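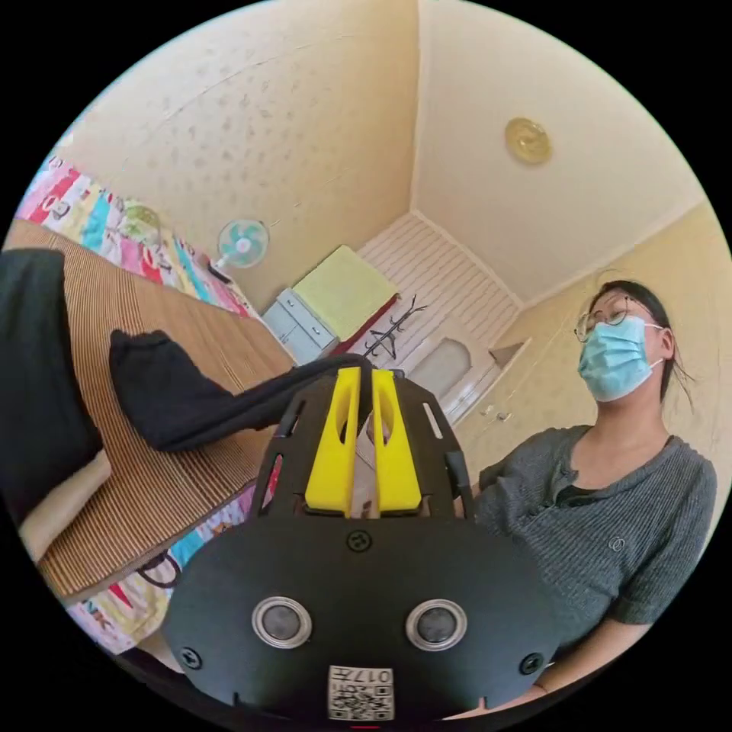
Santoro LP, Flulilitz pressing: run size and matrix numbers

gradik_77
The label's page gives 3000 copies for the first pressing. My copy is stamped 1007 and has A2/B1 in the runout. Does A2 mean a repress?

runout_reader
No. A2 is a second lacquer cut for side A. If the first cut was rejected at the test pressing stage, every retail copy will read A2. The stamped number is applied to the sleeve and has no relation to the matrix.

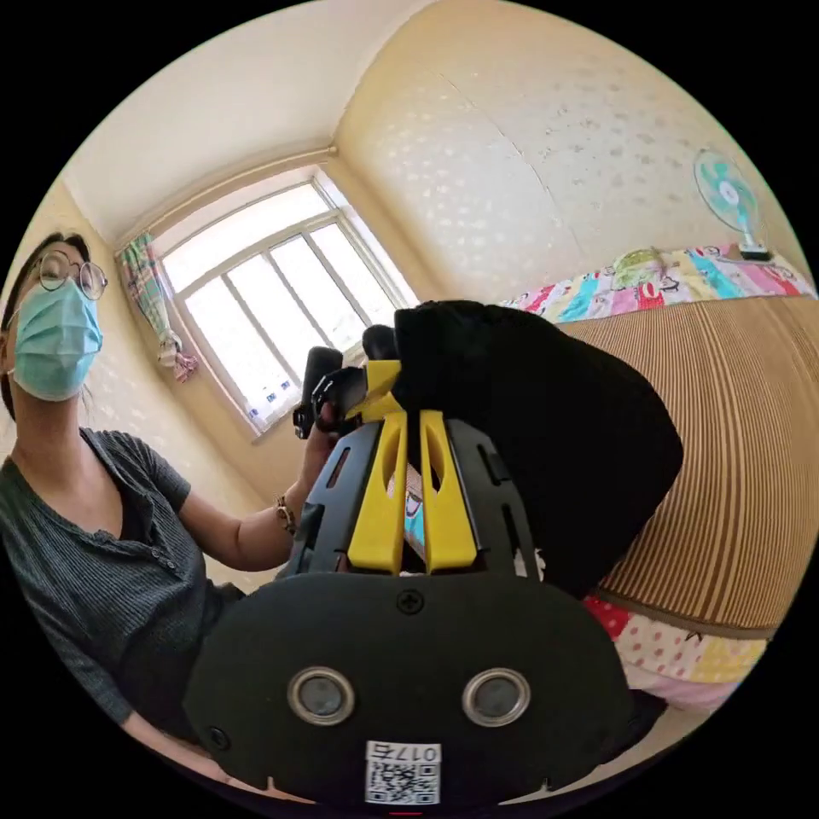
clesside_cuts
Rejected cuts are common on this label, and side A runs long, so I would expect inner groove distortion to be the cause. Handling damage is the other candidate. A beaded bracelet like the one on her wrist comes off before I go near a lacquer, and so does my watch. One touch on the surface and the side has to be cut again.

runout_reader
Disagree on distortion. Side A is shorter than side B by 30 seconds, and B passed on the first cut. Jytte Arnardóttir is credited with both sides, same lathe. I'd look at sibilance on track 2.
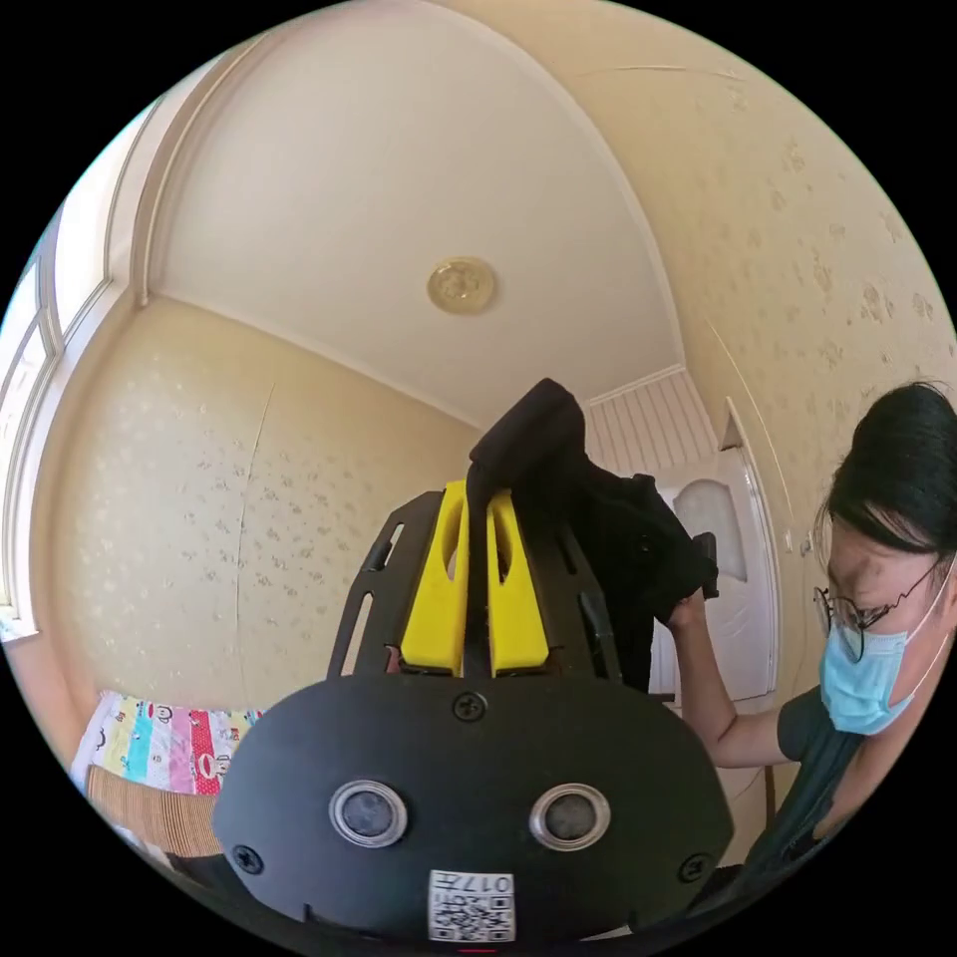
Is the download sourced from the same master as the LP?
The download uses a separate, louder master with the peaks limited; the LP was cut from the unlimited files.

gradik_77
Source for that? The sleeve only says "mastered by Imogen Lockwood."

runout_reader
The insert, back page, small type. It lists two sets of files. The repress planned for June dropped the insert.

clesside_cuts
Mine has the insert and reads A1. So A1 copies did reach retail, and the rejection theory needs work. I'll post the full runout tonight.
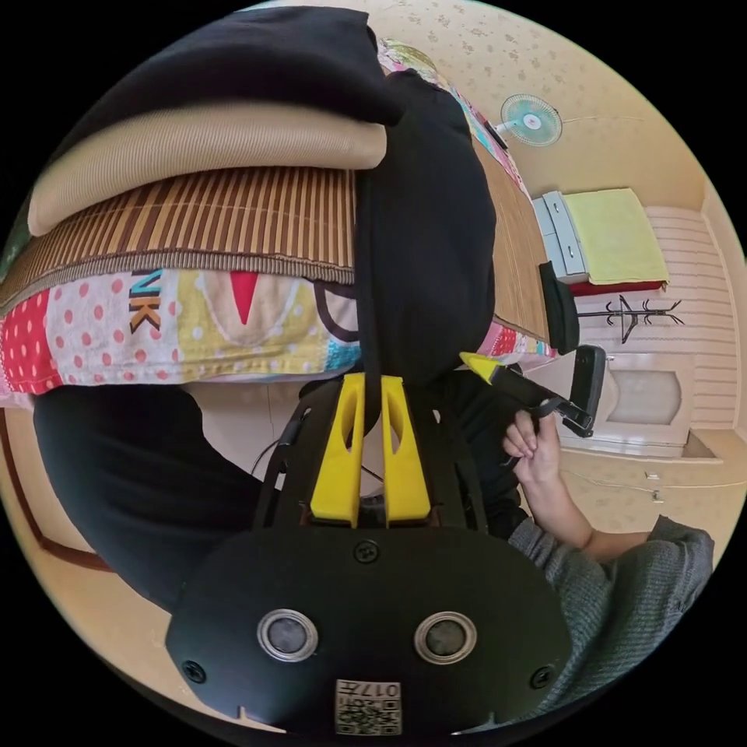
Black cloth held between the yellow fingertips.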